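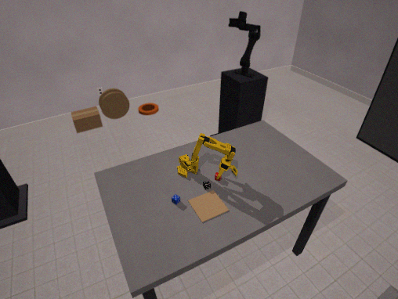
斯塔克戴尔板球联赛修订雨中断规则,下赛季停用平均得分率法

斯塔克戴尔(Starkdale)地区板球联赛近日公布一日赛规程修订稿,对比赛中断后的回合扣减、目标分换算、投手限额和场地覆盖作出调整。修订稿适用于下赛季全部50回合制比赛,低年龄组和短回合赛事仍按原规程执行。

修订的直接起因是2月在格罗文(Grovine)球场进行的一场联赛。安布罗斯队(Ambrose)先攻,50回合得281分。局间休息期间降雨,比赛共损失90分钟。按照原规程,其中45分钟由缩短休息和顺延收场时间抵消,其余45分钟按每回合3.75分钟折算,扣减12回合,后攻方布雷斯特德队(Breststead)的一局因此缩减为38回合。

原规程采用平均得分率法换算目标分。先攻方每回合平均得5.62分,乘以38回合,得213.56分,取下一个整数,目标分定为214分。布雷斯特德队在最后一回合剩余2球时达到目标,损失6个门柱。

安布罗斯队赛后提出书面异议,内容限于两点:一是扣减回合数的计算起点,二是换算方法本身。联赛技术组核对了裁判计时表和记分员的逐球记录,认定计算起点无误,换算过程与当时有效的规程一致,比赛结果维持不变。换算方法不属于单场申诉的受理范围,转入赛季末的规程修订程序处理。

换算方法

平均得分率法的缺陷在记分员中早有讨论。该方法只考虑回合数,不考虑可用门柱数。后攻方回合减少而十个门柱全部保留时,可以在较短的一局中承担更大的出局风险,实际难度低于按比例换算出的数字。反过来,后攻方在局中已损失多个门柱时遇到中断,按比例扣减又可能低估其剩余难度。

修订稿改用资源表法。每支球队在任一时刻的剩余资源,由剩余回合数和剩余门柱数共同决定,以百分比表示。一次中断造成的资源损失,等于中断开始时的剩余百分比减去恢复时的剩余百分比;多次中断逐次累加。后攻方可用资源少于先攻方时,以先攻方得分乘以双方资源之比,舍去小数后加一,即为目标分。后攻方可用资源多于先攻方时,另按修订稿附表中的增量公式计算。

资源表由联赛统一印发,每个赛场备纸质版一份。修订稿规定,以纸质表的计算结果为准,任何电子工具只能用于复核。两名记分员须各自独立计算,结果一致后交裁判签字;结果不一致时,比赛不得恢复,直至差异查清。为避免占用比赛时间,修订稿要求记分员在每一回合结束时记录平分值,并在先攻方一局结束后立即填写后攻方各回合的平分值表头。

技术组没有按新方法重算格罗文一战的目标分。说明文件指出,两队当时均按原规程制定战术,事后换算的数字没有裁判意义,也不列入赛季统计。

时间折算

每回合3.75分钟的折算标准保留。可抵消时间的上限也维持45分钟,但拆分方式有变。原规程允许裁判在缩短休息和顺延收场之间自行分配,修订稿规定先缩短局间休息,最多缩短15分钟,再顺延收场时间,最多顺延30分钟。两项均用尽后方可扣减回合。

扣减结果出现小数时,一律舍去小数部分,即不足一回合的时间不扣减。先攻局中断的,剩余总回合数尽量平均分配给两队;总数为奇数时,再减一回合。后攻局中断的,只扣减后攻方回合。裁判须在恢复比赛前通知双方队长新的回合数、目标分、限制防守阶段的长度和投手限额,四项未全部通知的,不得开球。

计时起点改为裁判示意停止比赛的时刻,计时终点为裁判宣布的恢复时刻。场地人员铺设和撤除覆盖物的时间计入中断,因等待备用比赛用球造成的延误单独记录,不与降雨时间合并。 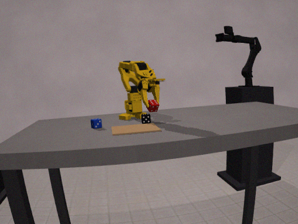
渲染图:黄色机械臂夹着一枚红色骰子。

投手限额与限制防守阶段

缩短局中,单名投手的限额仍以该局回合数的五分之一为基准。不能整除时,余数逐一分配给必要数量的投手,每人增加一回合。以38回合的一局为例,基准为7回合,余3回合,因此最多三名投手可投8回合,其余投手最多投7回合。

中断发生在局中,且某名投手已投回合数超过新限额的,该投手不得继续投球,但已投回合有效,不作追溯处理。投手在某一回合中途遇到中断、恢复后已达到新限额的,可以投完该回合。原规程对后一种情形没有规定,上赛季由各场裁判自行掌握,做法并不统一。

首段限制防守阶段按一局总回合数的20%计算,四舍五入至整数。38回合的一局对应8回合。中断时该阶段已经结束的,不重新开启;恢复时已投回合数超过新计算值的,自恢复后第一球起转入下一阶段。

最低回合数与积分

构成有效比赛的最低标准为后攻方至少面对20回合,后攻方提前达到目标或全部出局的除外。未达到该标准的,记为无结果,两队各得2分。开赛前即已取消的比赛按同样方式计分,但不计入净得分率。

净得分率的计算随换算方法一并调整。目标分经过修订的比赛,先攻方得分按修订后的目标分减一计算,回合数按后攻方获分配的回合数计算。一队在回合用完前全部出局的,仍按其全部应有回合计算,不按实际面对的回合计算。

场地覆盖

修订稿首次对覆盖面积作出书面规定。投球区全长、两端投手助跑的最后一段以及相邻的两条备用投球区,须在裁判示意后立即覆盖。覆盖物边缘的排水方向须背离正方形区域,压重物不得放置在边界线以内的助跑路径上。

格罗文球场的投球区呈南北走向,北端助跑区地势略低。2月一战恢复前,裁判先后两次检查该处,第二次检查后认定适合比赛。赛后报告建议在北端增设一块独立的助跑区覆盖物,球场方面已列入下赛季开赛前的准备事项。斯塔克戴尔球场已有同类覆盖物,布雷斯特德队和安布罗斯队的主场须在首个主场比赛日前提交覆盖面积图。

裁判检查场地时,双方队长可以到场,但不得就是否恢复比赛提出要求。检查时间、检查位置和结论须逐项写入裁判报告。相邻两次检查的间隔由裁判决定,雨停后首次检查不得迟于覆盖物撤除完毕后10分钟。

申诉程序

涉及换算结果的异议,须由队长在恢复比赛前当场提出。裁判和记分员复核后作出的决定为该场最终决定,恢复比赛后不再受理计算错误以外的异议。赛后发现计算错误的,俱乐部可在次日中午12时前提交书面材料,并附双方记分册相关页的复印件。

确认存在计算错误且错误影响胜负的,该场按无结果处理,不改判胜负。错误未影响胜负的,只更正净得分率。

培训安排

各俱乐部须在赛季开始前至少派一名记分员参加资源表法培训,培训在斯塔克戴尔球场会馆进行,内容包括单次中断、多次中断和先攻局提前终止三类换算练习。未完成培训的记分员可以担任第二记分员,不得单独填写平分值表。裁判培训另行安排,两类培训使用同一套练习材料。

修订稿全文及资源表样张已发送各俱乐部秘书处。文字勘误可在赛程表公布前提交,换算方法、积分和最低回合数三项不再接受修改意见。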